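Vimora: Winter Songs from the Hill
Album review, 19 September 2024

I had meant to give this record a quick listen over the dishes and ended up playing it right through twice, with the water going cold, so you can probably guess which way this review is heading. Vimora are a folk group of six players who have been turning up at dances and the odd wedding in the Vekeck valley for years, and they have finally got around to making a proper album. Only 1,000 copies have been pressed, and I hope they have to make more.

It opens with Apaza, a slow air on the fiddle that takes its time. A lot of groups would have started with something loud to get your attention, but here you get nearly a full minute of one fiddle by itself before the accordion creeps in underneath, and by then I was sitting down. The fiddle is Róisín Ó Dubhghaill, and she has a lovely grainy tone, a bit rough at the bottom end, like someone talking first thing in the morning. She also wrote the tune.

After that things liven up! There is a set of three reels which I defy you to sit still through, and then a couple of songs, one old and one new. The old one is a drover's song that I remember my aunt singing (much faster, and with ruder words), and it suits the gentler treatment they give it. The new one, Durnomine, is the track everybody seems to be talking about, and I do like it, though I think the last chorus goes around once or twice more than it needs to.
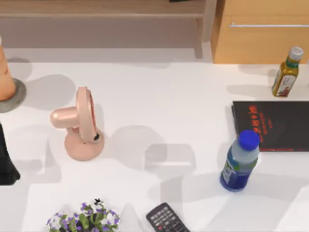 Oratile Joubert wrote in to disagree with me about that chorus, saying that the repeats are the whole point, that the harmony changes a little each time, and that I should try it again with headphones on. Well, I did, and there is indeed a low voice that comes in on the second time around which I had missed completely. I still think it's long, but I mind a good deal less.

If I have a grumble, it's the sound of the bass on the faster tracks. It booms. On my old kitchen speaker it swallowed the guitar nearly whole, and the guitar playing is too good to lose like that. Turning the bass down a little helped.

The booklet deserves a word as well. All the lyrics are printed in full, in letters big enough to read without hunting for your glasses, and there are short notes on where each tune came from. One of the jigs was found in a fiddler's notebook dated 1730 - or 1,730, as the booklet has it, comma and all, which made me smile.

The album is on sale at the group's concerts and from the music shop in Vekeck, and they are playing a run of small halls in December. I've already put my name down for two tickets.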